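**Hanusska** is an upland district in the interior of Nodlow. It has a population of 1,044, most of it in the market town of Wandley and the farms along the Steiner River. Household income is the lowest of any district in the country.

## Economy

Most families grow barley and keep a few goats on rented plots. Few hold title to their land, so banks will not accept it as security. Cash income comes mainly from seasonal work on lowland estates. Adults who leave in March usually return after the harvest, and remittances cover school fees and seed.

Drought is the main cause of sudden hardship. The district has 10 shared wells, and the shallower ones fail in dry years. Grain prices at Wandley then rise faster than wages, and households sell livestock to buy food.
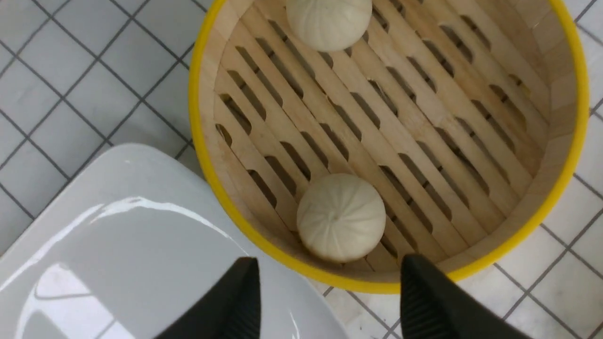
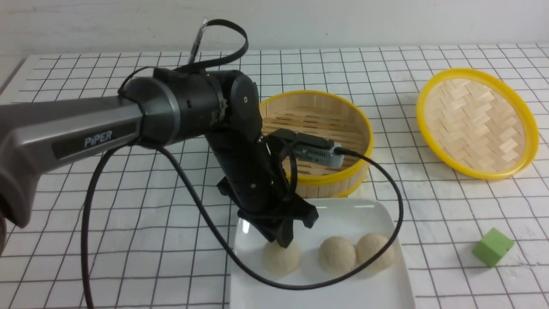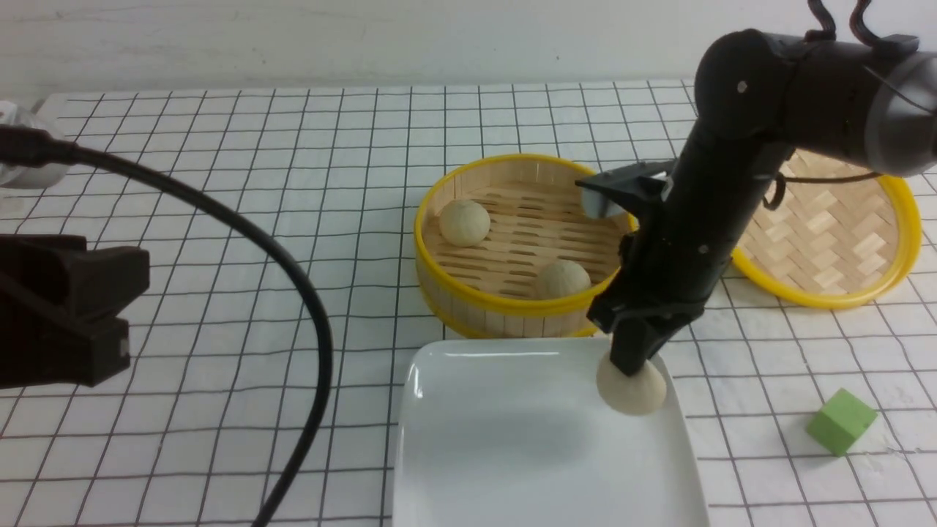
## Relief programs

A food-for-work program was set up after the second failed harvest in a row. It enrolled 756 residents in its first year and paid them in flour and cooking oil to repair terraces and the Steiner road. Enrollment later fell to roughly 200 as rain returned. A cash grant replaced the food ration for older people and for households with children under five.

The economist Hsin-yi Lam has argued that the program reached landless workers poorly. Sign-up took place during the months when many of them were away. Later rounds allowed a relative to register on a worker's behalf.

## Health and schooling

Wandley has one clinic and a primary school. The nearest secondary school is in the lowlands, and few girls from the upper farms attend it.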